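Hand-held demonstration (robotics)

Hand-held demonstration is a way of collecting training data for robot manipulation in which a person carries out a task using gripper tools held in the hands, with no robot present. Each tool carries a camera and a pair of fingers resembling those fitted to the eventual robot. The recordings are later used to train a control policy, usually by imitation learning. The method is commonly contrasted with teleoperation, where an operator drives a real arm from a distance, and with kinesthetic teaching, where the arm itself is pushed through the motion.

Background

Showing a robot what to do is an old idea, and industrial painting and welding arms were taught by hand-guiding long before learned policies became fashionable. What the newer tools changed was the price of an hour of data. An arm needs a bench, a power supply and somebody to reset it. A pair of grippers fits in a backpack, and the collecting can be done in ordinary homes.

Proponents describe this as a fix for the narrowness of laboratory data. The claim is plausible but has been repeated a good deal more often than it has been tested. Many published comparisons set a large hand-held collection against a small teleoperated one, which tells the reader very little about the merits of either method.

Practice

A demonstrator normally works with one tool in each hand. Clothing is a favourite subject, partly for its practical value and partly because a garment never lies the same way twice. T-shirts, towels and pillowcases make up a large share of the household tasks, and beds serve as work surfaces at least as often as tables do.
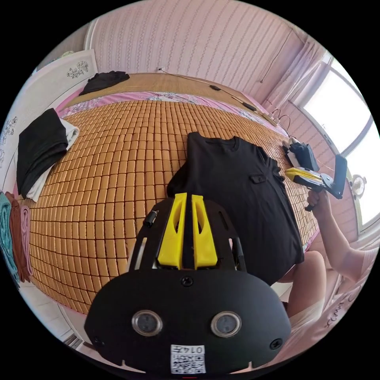
A black T-shirt spread on a bamboo-tile mat, with two hand-held grippers in position. The nearer tool is labelled 0147.

Camera placement is a compromise. A wide-angle lens behind the fingers keeps the contact point in view and takes in much of the room as well, at the cost of heavy distortion near the margins. Dark fabric remains awkward, as folds and hems offer little contrast. Some groups simply leave black garments out of their test sets, a habit that flatters the reported results.

The Donda trials

The most frequently cited household study is the Donda trials, run by the small firm Treter. The collection covered 113 homes and produced 833 usable folding demonstrations. Treter reported that a policy trained on them could fold a shirt on a surface it had not seen before. The report did not say how many attempts were discarded as unusable, and the definition of "folded" was revised in February, after the first evaluation had been run.

Balthasar Widmer, who led the work, defended the revision as a correction to a badly worded scoring sheet. Chidubem Adeyemi, in a reply circulated on Sun 15 July, argued that the original wording had been clear enough and that the later one counted a sleeve left hanging out as a success. The two have not agreed on a common measure. A re-scoring by the Bulurari group used both definitions and found the gap between them larger than the gap between Treter's method and its baseline.

Criticism

The main technical objection concerns the body of the demonstrator. A person leans, kneels and reaches around an obstacle without a thought, and the recorded path may be one that a fixed arm cannot follow. Filtering out unreachable motions is possible, though it removes some of the variety the method was supposed to provide in the first place.

A second objection is the loss of feel. People judge the tension in cloth through their fingers, and most hand-held tools record little or none of this. Isah, a tool with force sensing in both jaws, was meant to address the problem. Its makers have published recordings, but no controlled comparison with a plain gripper.

Labour costs are also understated in much of the literature. The hardware may be cheap, but demonstrators have to be trained and paid, and a tired one produces sloppy grasps that a policy will learn as readily as good ones. Privacy in lived-in rooms receives less attention again, with most papers giving it a sentence on consent forms.

See also

Imitation learning
Kinesthetic teaching
Teleoperation
Deformable object manipulation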